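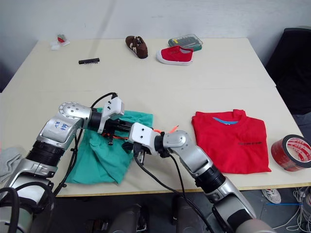
Red T-shirt, folded, with printed text across the chest.

Zitico Red T-shirt

A simple red T-shirt for every day, with one small line of black text on the chest. The cloth is cotton, 200 grams, and it keeps the shape well after many washes. We make it in 6 sizes. Please wash it inside out the first 3 times, separately from light colours.

Price: 25 pounds. Delivery from our shop in Skircombe is included.

18 shares
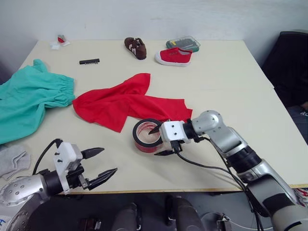

For folding, we advise to lay the shirt face down on a flat table, bring both sides to the middle and then fold up from the bottom. In this way the print stays outside and you find it quickly in the drawer. If the size is not right, write to Fatemeh Pakzad at the shop and she will arrange the exchange.

4 comments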